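What a new name does for a town
Speaker notes, Wednesday evening talk, 30 minutes plus questions

Slide 1. Title
Thank Mi-kyung Yeo for the invitation. Say I've been living in Murstead for 18 years, so I'm partial, and that I used to write this sort of copy for a living, so I'm partly to blame.
Check the clicker before they sit down. Last time it skipped two slides at once.

Slide 2. The claim
Read it out slowly, it sounds different aloud:
"A confident place brand unlocks investment, footfall and civic pride."
That's from the proposal Zultesico put in for our town. Ask the room which of those three words anyone could measure. Someone will say footfall. Fine, hold on to footfall, we're coming back to it.
I'm going to argue that we don't know whether town branding works, that the people selling it don't know either, and that the way it gets judged afterwards makes it almost impossible for it to fail. The last bit is the one that bothers me.

Slide 3. Map of the town
Don't spend long. Station, market, canal, the old mill sites. Point to the bit north of the canal. When I moved in everybody called it Back Lane or "behind the canal". On the signs it's now Perum.
Where does the name come from? I've been given three answers. One, it's the surname of a mill owner. Two, it's Latin. (For what? I asked a Latin teacher. She said "for nothing, it isn't a word I'd teach.") Three, a man at the launch told me it had "tested well". Of the three I believe the last.

Slide 4. What was bought
Name, logo, typeface, set of colours, banners for the lamp posts, a website, a film lasting under two minutes. Oh, and the "tone of voice guide". Read one line from it if time:
"We speak like a neighbour who happens to have great ideas."
Pause. I have neighbours.
I don't want to be cheap about the designers. The banners are nice. The typeface is easy to read from a bus. My quarrel is with what was promised on their behalf.

Slide 5. The slogans
The shortlist went to 11. I'll put them up in random order mixed with slogans I wrote on the train, and ask for hands: real or made up? Allow three minutes, no more, people enjoy this and it eats the clock.
Point of the exercise: if you can't tell them apart, then whatever a slogan does it isn't telling anyone about Murstead. Half of them would do for a building society.

Slide 6. The survey
This is the evidence everybody quotes, so go carefully.
507 replies. Most of them said they felt "positive" or "very positive" about the new identity. Sounds good. Now the form itself. Question one shows you the logo next to a photograph of the canal in full sun. Question two asks how positive you feel. The choices are very positive, positive, quite positive, neutral and "unsure". There was no box for disliking it.
Let them look at that for a bit.
Also: the link was sent out in the launch newsletter, to people who had signed up for the launch newsletter.
I'm not saying the answer is really the opposite. Perhaps people do like it. I'm saying the form can't tell us, and the report was written as though it could.

Slide 7. Wiesława Domański's objection
Be fair to her, she's in the audience. She thinks I'm asking too much. Her view is that nobody runs a proper trial of a new bus shelter either, and that a town that takes some trouble over how it looks will feel cared for, and that this is worth having for its own sake.
I agree with the second half. If the case had been "we'd like it to look nicer and we're willing to pay for it", I'd have stayed at home. But that wasn't the case made. The case made was investment.
Leave space here for her to come back at me. She will.

Slide 8. Footfall
Back to the word from slide 2.
The counters on the bridge show more people crossing in the year after the launch than in the year before. Bars go up, arrow goes up.
What else happened that year:
the footbridge reopened after repairs
the car park by the station started charging, and people parked on the north side
the college moved its September intake into the annexe
Any one of these would push the numbers up. You'd want to see a similar bridge in a similar town with no new name. I asked if anyone had looked. Answer: "That's an interesting thought."
Careful with my own side of this. The increase is real. I can't prove the branding had nothing to do with it. Say so clearly, or I'm doing exactly what they did.

Slide 9. Fontana
The café on the corner. Everybody uses it as the success story, it's in the film, it's in the brochure, there's a picture of the cups.
So I went and talked to Manuela Rizzi, who runs it. She signed her lease before the name was chosen. She found out she was in Perum when the banner went up outside. Has it helped? "The banner keeps the sun off the window in the afternoon." She isn't hostile, mind. She thinks the signs help delivery drivers.
What I take from this: when a scheme is short of results it adopts whatever was doing well nearby. I did this myself, in my old job, more than once. You look for the queue and put your logo next to it.

Slide 10. Quote from Lutz Görtz
"If the place improves, the brand worked. If it doesn't, you didn't commit to the brand."
He said this at a trade event years ago, as a joke, about his own line of work. I've got his permission to use it. He'd like it known that he has since moved into kitchens.
This is the centre of the talk, so slow down. Ask them to think of a result that would have made the agency say "that didn't work". I've tried. I asked Zultesico in writing. The reply was friendly, and a page and a half long, and didn't contain one.

Slide 11. What would change my mind
Not much text on this slide, say it from memory:
A number written down beforehand, with a date next to it.
Somebody outside the project doing the counting.
A survey with a box for no.
And a town to compare ourselves with, picked before anyone's seen the results — not one chosen afterwards because it did badly.
None of that is expensive. The film cost more. (Don't give the sum, Carmela Pace says it's still being argued over and she's the one who has the invoices.)

Slide 12. The usual replies
Skip if past the twenty-minute mark.
"Other towns are doing it." Yes, and with very similar slogans.
"You can't put a price on pride." They did, it was on page four.
"It's early days." Then it was early days when the success report came out as well.
"You're being negative." Possibly. I'd still like to see the form with five honest boxes on it.

Slide 13. Things I got wrong
Put this in after the try-out, Mi-kyung thought I sounded too sure of myself and she had a point.
I said the name would be forgotten in a year. It hasn't been. My own dentist uses it. Teenagers say it without the little pause that people my age leave in front of it.
I also said no firm would ever put it in their address, and several have. Whether they'd have come anyway is the question I started with and I'm no further on.

Slide 14. The brochure
Second edition, the one on the chairs. Ask them to turn to the middle pages. Count nothing, just leaf through. Canal, cups, canal at dusk, a bicycle. The words "vibrant" and "maker" turn up on almost every spread, and I've yet to find a sentence that gives a start date, a rent or the name of a landlord. If I were thinking of taking a unit here those are the three things I'd want.
The copy for the centre spread reads "Where tomorrow comes to work". Back to slide 5: someone always votes for that one as mine.

Slides 15 and 16.
Two clicks, leave each up while I talk. Ask what a reader in another town would learn about Murstead from them. My answer is nothing at all, you could print them over any slogan on the list. Then straight on to the close.

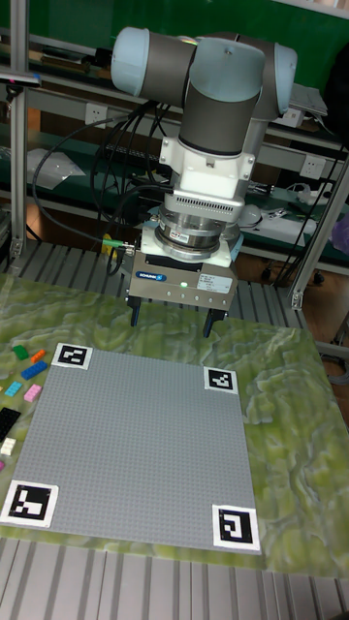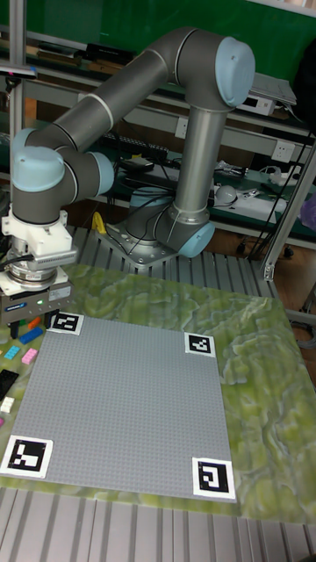 Slides 15–16: robot arm at a worktable, two views.

Slide 17. Close
Don't sum up, they've got the handout.
One request. The contract comes up for renewal and there'll be a public meeting. If you go, ask what they expect to happen, by when, and who'll be checking. Ask before they show the film. Then write the answer down and bring it back next year.

Slide 18. Contact details, thanks
Thank Carmela for the figures and Manuela for the coffee. Questions till the hall wants us out.
If asked about the Latin again: still nothing.
If asked what I'd have called it: Back Lane.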